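The Bag Has to Fold Over

Roswitha Diekmann owns five trash cans, and she would like you to know that this is a modest number for a household of two. Each has its place, its own size of bag and (this took me an afternoon to appreciate) its own way of being lined. I had come to Idau to write about her furniture. By lunch we were still in the kitchen, on our knees, talking about rims.

Diekmann spent most of her working life fitting out small hotels, the kind with 2 floors and a breakfast room, and she can talk about a wastebasket the way other people talk about wine. Her favorite is a round one. "A corner is where the bag gives up," she says, pulling a fresh black liner off the roll and snapping it open with one huge flick of the wrists. It fills like a sail. I have tried this at home many times now and have yet to get that sound!

Next comes the part she really loves. The liner goes in, the air gets pushed out with a flat hand, and a good wide band of plastic is turned down over the outside of the rim. She wants at least the width of a palm. Too little, and the first heavy thing you drop in takes the whole bag down with it.
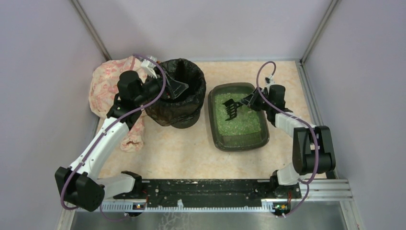

She doesn't mind creases. I had expected a hotel person to want everything smooth, with the extra plastic knotted and tucked out of sight, but Diekmann lets it bunch. A liner pulled drum-tight, she says, has nowhere to go when it fills up, and it will split right at the fold. The slack on the outside is what you gather in your fist later on, when it's time to lift the bag out and tie it.

Her one luxury is a heavy steel can by Plokach, bought in August after more than 150 mornings of walking past it in a shop window. It lives in the hall, and it mostly gets envelopes. The can that does the real work is a plain dark tub from Ardeleanu, beside the stove, and she is much fonder of it. She rinses it every week and dries it upside down on the back step. A sheet of newspaper goes in the bottom before the new bag - an old trick from her first hotel, and one I've happily stolen.

We did get to the furniture in the end. There is a wonderful Muledance sideboard, long and low, and I promise to come back to it in another issue. But what I took home was a roll of liners she pressed into my hands at the door, 200 to the roll, with instructions to practice the flick before I went anywhere near a can.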